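Speaker notes - "Running a short film night in a small town"
Penport library, upstairs room, 2025-08-10

Say hi, thank the library for the chairs and the fan. Ask who has been to one of our nights before (hands up). Then get going, I always spend too long on this bit.

So, I started the Pidville short film night because I was tired of driving to Drareck every time I wanted to see something that wasn't a sequel. It's a lovely drive but it's a long one, and I kept missing the last film so I could get home at a decent hour. One evening in March I asked the owner of the Rocha, our old one-screen theater, if I could have the place on a slow night. She said yes before I'd finished the question, and then I had to go and find some films!

SLOW DOWN HERE. Tell the story of the first night. We have 131 seats and 14 people came, and two of those had walked in thinking it was the bingo. They stayed, bless them. One of them still comes. We showed six shorts, the sound was too low for the first two, and I introduced the third film with the title of the fifth. I went home thinking that was the end of it, and the next morning I had three emails asking when the next one was.

Now the part people ask me about most: where do the films come from? I put out an open call online, free to enter, twenty minutes or less. The first year I expected a couple dozen entries. We got more than 300. I watched every one of them at my kitchen table, and I don't recommend doing that alone. Now there are four of us, we each take a pile, and anything that two people love goes on the shortlist.
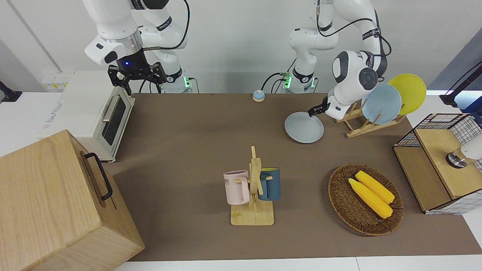 What do we look for? I get this at every talk and I never have a tidy answer. I like a film that knows when to stop. A lot of shorts are really the first ten minutes of a feature the director hopes to make someday, and you can feel it - everything gets set up and then the credits roll. Give me one small story with an ending. (Mention the lighthouse one if people look interested. Skip it if we're past the halfway mark.)

Money. Be straight about this. We charge a few dollars at the door, we split it with the theater, and each filmmaker whose short gets picked receives $100. It isn't much. But I've had filmmakers write to say it was the first time anyone paid them for their own work, and that makes me want to keep doing it.

Order of the program - I learned this the hard way. Start with something funny. Put the saddest one just before the break so people have time to get a drink and talk. Never put two films with subtitles back to back if one has tiny white letters on snow. Yes, we did that.

CLIP: play the two-minute reel. Lights down first, ask the person nearest the switch. If the laptop won't talk to the projector, go straight to questions and play it at the end.

Questions. Likely ones: can kids come (yes, to the early show), do we take animation (yes please, send more), can I send in something I shot on my phone (of course, last year's audience favorite was shot on a phone).

Leave the sign-up sheet by the door and put a pen with it this time.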